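Kemance Bin Set

README, second revision, May

What you have downloaded

Kemance is a collection of notes and pictures about bins. Large metal ones, mostly gray, the kind that hold parts, offcuts and whatever was in somebody's hand when the lunch bell went. It contains 700 picture files, 204 condition notes and a glossary that has caused more arguments than the rest of the set put together.

We started it to settle a dispute over whether worn bins should be replaced or left alone. The dispute is still going. The set has grown a good deal in the meantime.

Folder layout

pictures/ holds the image files, sorted by bin.
notes/ holds the condition notes, one plain text file each.
glossary.txt is where "scuff" and "scratch" are defined. Please read it before writing to us about scuffs.
old/ is old. Leave it be.

Fields in the condition notes

bin_id: a short code. Codes starting with P come from the Platik storeroom, codes starting with K from the Kazemi workshop. Two bins swapped buildings during a move and kept their original codes, on the grounds that repainting a label is work.

shape: straight or flared. Flared walls lean outward toward the top. They stack nicely when empty and take up more shelf than anyone planned for.

floor_wear: a grade from 0 to 9. Zero is a bin fresh out of its wrapping, and we have never had one. Nine means the floor has been scraped so thoroughly that the original surface is a matter of opinion.

wall_wear: same scale, graded separately for each wall. People tend to grade the back wall harshly, for reasons covered in the next section.

remarks: free text. Spelling has been left as found, as have the complaints.

How wear was graded

Graders looked straight down into the bin where they could, with the bin on a table and the ordinary room lights on. Bare metal is a poor sport about lighting. A wall that catches the light goes white and shows every speck on it, while the one beside it sits in shade looking respectable. The same bin turned a quarter of the way can gain or lose a full grade.
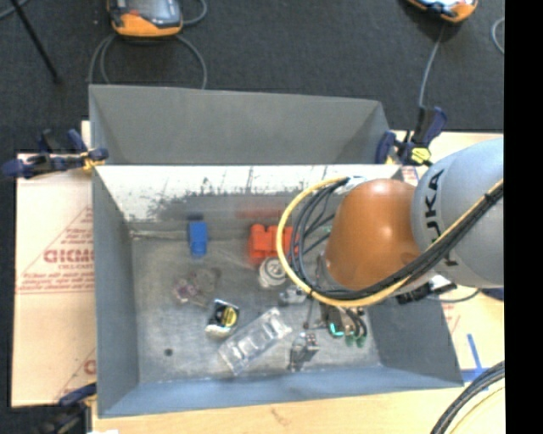

Our answer was to grade each bin twice, with a turn in between, and to keep the lower number. The Usell method, which some of you will know, takes the average. We tried that for a while and ended up with grades like 4.5, followed by a long afternoon on what half a scratch is.

Cloudy patches on a floor count as wear only if a fingernail can find an edge. Otherwise they go in the remarks, where they may be described at any length - and have been.

Known problems

Nearly 9 in every ten remarks mention scratches, so searching for that word will not get you far.

The color field was dropped. It held "gray", "grey", "bluish", "blue gray" and, once, "bin colored".

Dents are underreported in the K bins. The workshop considers a dent to be part of the shape.

Using the set

Use it for whatever you like, including teaching and idle curiosity. If you publish anything from it, name Kemance and say which revision you used. Corrections are welcome if they come with a bin_id. Corrections to the glossary go to the end of the line, behind the ones already there.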